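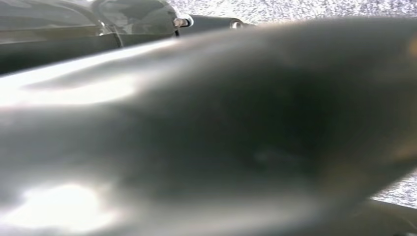
Gellance opens a Monday group for parents after baby loss

Draltodthorpe, Mon 9 January

I'm Marleny Espinoza and I run Gellance, a small charity for families in Draltodthorpe and Grinham. I'm so pleased to tell you that we're opening a weekly group for parents who have lost a baby, at any stage, however long ago.

We've wanted to do this for ages! Last April we asked local families what they'd missed most, and almost 80 wrote back (some of them pages and pages). What came up again and again was company — someone to sit with once the cards had stopped coming and everybody else had gone back to work.

So the group is simple. There's tea, there's a quiet room if you need one, and you can talk or knit or say nothing at all. Dads and partners are very welcome, and so are grandparents. Sessions last 90 minutes and they're free.

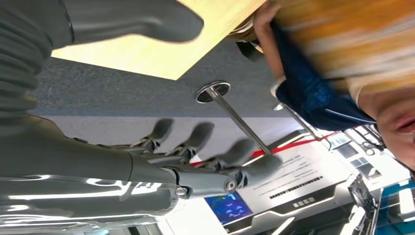 How we're paying for it

The Mittal Fund has given us £1000 to get going, and a sponsored walk from Grinham brought in enough for the first 40 sessions. Thank you, all of you, especially those who did it in that rain. 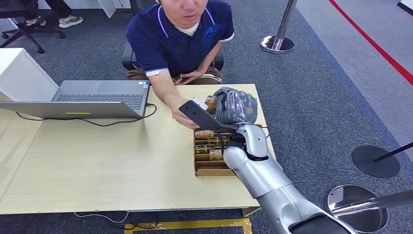
Ankit Bhatia, who will be leading the group with me

Ankit and his wife lost their daughter six years ago. "People were kind, but they were frightened of saying her name," he told me. "I'd like there to be a room where you can say it as often as you want."

We have room for 30 people each week. You don't need a referral and you don't need to book — but if walking in on your own feels like too much, ring the Gellance office first and one of us will meet you at the door.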